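Zandley 3000 Projector Review: Small-Venue Film Nights
July
By Katalin Mészáros

The Zandley 3000 is a single-chip lamp projector sold for classrooms and small halls. I used it for one season of film nights in a room with a flat floor, a pull-down screen and seats for 150. The unit was bought at retail for $543. Zandley did not supply it and has not seen this review.

Setup is conventional. The lens has manual zoom and manual focus, both on rings with enough resistance that they stay where they are put. There is vertical keystone correction but no lens shift, so the projector has to sit close to the center line of the screen. We used a Rácz shelf bracket on the back wall. The mounting holes on the bottom of the case lined up with it, though the screws included with the projector were too short and had to be replaced.

Brightness is rated at 3000 lumens in the mode called Vivid. That mode has a green cast and I would not show a feature in it. In Cinema mode the output drops noticeably, and the picture was still bright enough with the house lights off and the aisle lights on. With the side curtains open before sunset it was not. Start times were moved to 9 p.m. for the first few shows for this reason.

Black level is the weak point. Night scenes in older transfers turn a flat gray, and the auto-iris makes this worse by stepping visibly when a shot changes. I turned it off. Color after a basic adjustment of the red and blue gain was good, skin tones in particular. The settings survive a power cut, but they are stored per input, so moving the player from HDMI 1 to HDMI 2 means entering them again.

Motion is handled adequately. A 24-frame source is accepted, but slow pans show a slight unevenness, most obvious in end credits. Firmware on our unit had no option to change this. Subtitles were sharp from corner to corner, with faint color fringing on the left side that could not be seen from the front row.

Fan noise in Cinema mode is low and steady. In Vivid it rises to a level that people in the last two rows mentioned. The built-in speaker is usable for checking that a disc plays and for nothing else. Audio went from the player to a Sasinon mixer, and I measured no delay worth correcting.

The lamp counter read 305 hours at the end of the season. Hala Qaisi, who ran the booth for half of the shows, took a reading off the screen at the start and the end with the same meter and found a small loss, within what I would expect. There was one fault: at a double feature the projector shut down between films with a temperature warning. The intake filter was clogged. Cleaning it cured the problem, and the manual's cleaning interval is too long for a dusty hall.

The obvious alternative is the Inow, which has lens shift and deeper blacks but costs more and is louder in every mode. For a room where the projector can be centered and the light controlled, I would buy the Zandley again – with a spare filter and longer screws in the same order. For a room with daylight, neither one is bright enough. 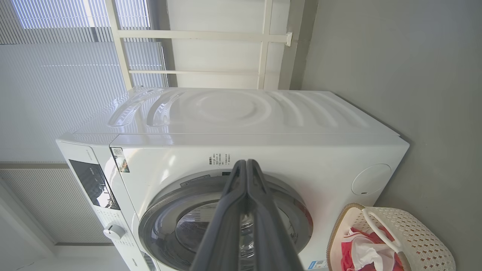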